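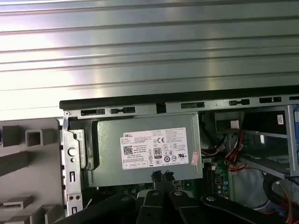
tournevis_plat
Modérateur, section Matériel et récup

Sujet : Tour Dell ouverte, on garde l'alim d'origine ou pas ?

Bonjour à tous,

J'ouvre un sujet séparé parce que la discussion sur les cartons de récup partait dans tous les sens. On a reçu un lot de tours de bureau réformées, et j'en ai ouvert une sur l'établi pour voir ce qu'on peut en tirer. C'est un boîtier Dell en tôle, avec le bloc d'alimentation monté juste sous le bord du châssis, étiquette Dell, logo 80 PLUS, marquage CE et UL. Rien d'exotique.

Les machines iront à l'atelier Benditz pour de la bureautique : traitement de texte, navigateur, un peu de comptabilité. Pas de carte graphique. Je prévois de remplacer le disque par un SSD, de passer la mémoire à ce qu'on a en stock et de tout nettoyer.

La question porte sur l'alimentation. Deux avis circulent chez nous. Le premier : ces blocs ont fait leur temps, on met du neuf partout. Le second : on teste, on dépoussière l'extérieur, on laisse en place. Je penche pour le second mais je voudrais des retours de gens qui gèrent des parcs un peu âgés.

Précision : je n'ouvre pas les blocs et je ne demande à personne de le faire.

grisbi_62
Membre

Salut,

Garde-la. J'ai géré pendant six ans un parc de tours de bureau de ce genre et les alims sont loin d'être ce qui lâche en premier. Chez nous c'était les disques, puis les ventilateurs de processeur, puis les piles de carte mère. Les alims venaient après.

Ce qui m'inquiéterait davantage, c'est la poussière dans le radiateur. Commence par là.

plombetain
Membre actif

Pas d'accord avec grisbi_62. Six ans sur un parc neuf, je veux bien. Mais une machine réformée a déjà sa vie derrière elle, et on ne sait pas dans quelles conditions. Une tour qui est restée allumée jour et nuit dans un local sans ventilation, ça n'a rien à voir avec une tour éteinte tous les soirs.

Les condensateurs vieillissent avec la chaleur. Le bloc peut très bien démarrer, tenir ses tensions à vide, et s'écrouler au bout d'une heure de charge. J'ai perdu une carte mère comme ça.

Si le budget le permet, je change.

tournevis_plat
Modérateur, section Matériel et récup

Le budget est justement le problème. On est à 82 euros par poste tout compris, SSD, clavier et souris inclus. Une alimentation neuve correcte en mange une bonne part.

grisbi_62
Membre

Et il faut encore qu'elle rentre. plombetain, tu parles de changer, mais sur les tours de marque le format n'est pas toujours standard. Selon les séries, le connecteur de la carte mère ne l'est pas non plus. Tu peux te retrouver avec un bloc ATX impeccable et rien pour le brancher sans adaptateur.

Avant de commander quoi que ce soit : relever la référence complète sur l'étiquette, compter les broches côté carte mère, mesurer le bloc. Dans cet ordre.

plombetain
Membre actif

Les adaptateurs existent et coûtent trois fois rien. J'en ai monté plusieurs chez Petkov, sans souci.

grisbi_62
Membre

Ils existent. J'en ai eu un dont le plastique avait commencé à fondre. Je n'en mets plus.

ladoubleprise
Nouveau membre

Bonjour, je débarque dans la conversation. Question de débutant : le logo 80 PLUS sur l'étiquette, ça veut dire que le bloc est de bonne qualité ? J'ai toujours lu ça comme un gage de fiabilité.

plombetain
Membre actif

Non. Ça concerne le rendement, c'est-à-dire la part du courant pris à la prise qui arrive vraiment aux composants. Le reste part en chaleur. Un bloc 80 PLUS gaspille moins, donc chauffe moins, ce qui est plutôt bon signe pour la durée de vie. Mais ça ne dit rien de la qualité des condensateurs ni de l'état du bloc après des années de service.

Le CE et l'UL, c'est encore autre chose : conformité et sécurité. Ça ne te renseigne pas davantage sur l'usure.

ladoubleprise
Nouveau membre

D'accord, merci. Et le QR code ?

tournevis_plat
Modérateur, section Matériel et récup

Je ne l'ai pas scanné. En général sur ce type d'étiquette c'est un numéro de pièce ou de série, utile pour retrouver un bloc équivalent en occasion. Je regarderai.

coffret_acier
Membre

Je reviens au boîtier, parce que tout le monde parle de l'alim et que personne n'a parlé du démontage.

Méfiez-vous des bords de tôle. Sur ces châssis, les lumières rectangulaires et les découpes des équerres ne sont pas toutes ébavurées proprement. Je me suis ouvert le pouce en passant la main le long d'un montant pour décrocher une nappe. Depuis je mets des gants fins, même pour dix minutes.

Autre chose : les pièces en plastique gris. Avec l'âge, les ergots deviennent cassants. Si ça résiste, on cherche le loquet, on ne tire pas. J'en ai cassé deux le même après-midi et ces morceaux-là ne se trouvent pas au détail.

Pour le nettoyage, pinceau souple et air sec. L'aspirateur directement sur la carte, non.

fil_de_terre
Membre

Pour l'aspirateur je nuance. Avec le tuyau tenu à distance pendant qu'on décolle la poussière au pinceau, ça évite d'en mettre partout dans la pièce. On fait comme ça chez Divus depuis longtemps. Il faut juste ne rien toucher avec l'embout.

Et bloquer les ventilateurs avec un doigt ou un cure-dent quand on souffle. Ils ne sont pas faits pour tourner à cette vitesse.

coffret_acier
Membre

Oui, les ventilateurs, j'avais oublié. Pour l'aspirateur je reste sur ma position, surtout si plusieurs personnes travaillent à la chaîne. Il y en aura toujours un pour poser l'embout sur la mémoire.

fil_de_terre
Membre

Possible. Chez nous on est deux, on se surveille.

Pour la question de départ, voilà notre procédure, à prendre ou à laisser :

Débrancher, appuyer quelques secondes sur le bouton de marche, attendre.
Dépoussiérer l'extérieur du bloc et la grille.
Sentir. Une odeur de brûlé ou de poisson, le bloc part à la benne sans discussion.
Brancher, démarrer, écouter le ventilateur. S'il racle, benne aussi.
Faire tourner une charge processeur pendant 40 minutes, capot fermé.
Éteindre, laisser refroidir complètement, redémarrer à froid.

Le démarrage à froid est l'étape que tout le monde saute. C'est pourtant là qu'on voit les blocs fatigués. Si la machine hésite ou s'y reprend à plusieurs fois, on remplace.

plombetain
Membre actif

Pour moi 40 minutes c'est court. J'ai parlé d'une heure plus haut et ce n'était pas au hasard. Je laisse tourner une demi-journée quand je peux.

Mais d'accord sur le démarrage à froid et sur le capot fermé. Un test capot ouvert ne prouve pas grand-chose.

tournevis_plat
Modérateur, section Matériel et récup

Je prends la liste, avec une durée plus longue puisqu'on a la place pour en faire tourner plusieurs à la fois.

Quelqu'un a une idée de la consommation à la prise pour ce genre de machine en bureautique ? C'est pour répondre à Benditz, qui se demande s'il ne vaudrait pas mieux des mini-PC.

grisbi_62
Membre

Ça dépend trop du processeur. Mets un wattmètre sur la première remontée et tu auras ta réponse, au repos et en charge. Les chiffres des autres ne te serviront à rien.

Sur le fond, un mini-PC consommera moins, oui. Mais il faut l'acheter, et tes tours sont déjà là.

plombetain
Membre actif

Et elles prennent une place folle sous un bureau. Je ne dis pas ça pour embêter, c'est un vrai critère dans un atelier.

coffret_acier
Membre

Elles se réparent, par contre. Capot, équerre, tout s'ouvre. Le mini-PC de mon frère est parti au recyclage pour un connecteur.

tournevis_plat
Modérateur, section Matériel et récup

Retour après quelques jours. J'ai passé 3 machines au test, charge longue capot fermé puis démarrage à froid le lendemain matin. Deux sont bonnes. La troisième démarre une fois sur deux à froid, je l'ai mise de côté, et elle redémarre normalement avec le bloc d'une autre tour du même modèle. Donc c'est bien l'alim.

Je garde les blocs d'origine sur les bonnes et je cherche un remplacement d'occasion de même référence pour l'autre. Si quelqu'un chez Fater ou ailleurs désosse des tours similaires, envoyez-moi un message privé, je donnerai la référence complète.

plombetain, tu as presque raison pour une sur trois.

plombetain
Membre actif

Je prends quand même.

Pour l'occasion, fais-lui subir le même test avant de l'installer. Un bloc qui sort d'une autre machine réformée a le même âge que le tien.

fil_de_terre
Membre

On en a peut-être un dans le local, il faut que je déplace nearly toute l'étagère du fond pour y accéder. Enfin, presque toute. Je regarde en août quand on fait le tri et je t'écris.

ladoubleprise
Nouveau membre

Merci pour les explications. J'ai une tour du même genre à la maison, je vais commencer par les gants et le pinceau.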